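How to Fold a T-Shirt So the Stack Stays Square

By Jussara Nogueira

Most T-shirts slide off a pile for the same reason: each one was folded to a different width. Pick one width and keep to it. The steps below work for short-sleeved cotton shirts, adult or child.

What you need

A flat table and a basket for the shirts you haven't folded yet. A 100 percent cotton shirt holds a crease better than a blend, but either will do.

1. Open the shirt out

Put one shirt on the table and leave the rest in the basket. Find the collar first. On a bunched-up knit the ribbed neckband is easy to spot, and once you have it the sleeves and hem are simple to locate. Pinch a small bit of the fabric, lift, and pull the shirt out until the body is flat. Check for marks while you're at it – a smudge is easier to treat now than after a month in the drawer.
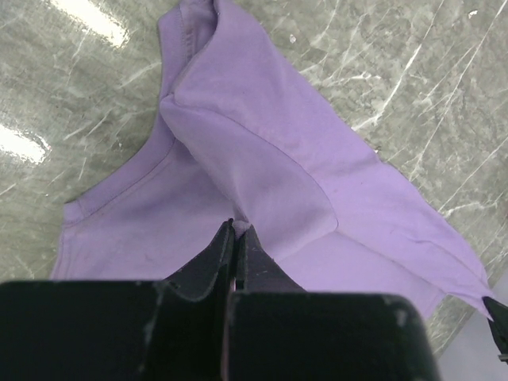 2. Fold it lengthwise

Lay the shirt face down and smooth it from the center outward. Bring one side in, turn the sleeve back on itself, and repeat with the other side. You want a long, narrow rectangle. If the hem end comes out wider than the collar end, tuck the edges in before going on.

3. Fold it down

Bring the hem up to stop 2 inches short of the collar, then fold in half again. Press with your palm. Any print on the chest should end up on top, where you can see it.

4. Start the stack

Put the larger pieces at the bottom and the smaller ones on top. A dark blue shirt over a slightly larger pink piece sits fine, with a little pink showing at the edges.
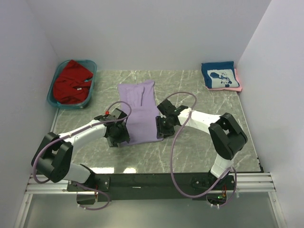 5. Put the stack away

Slide one hand under the whole pile and keep the other flat on top. I stop at 6 shirts per pile, or the lower ones get pulled around whenever someone takes one out.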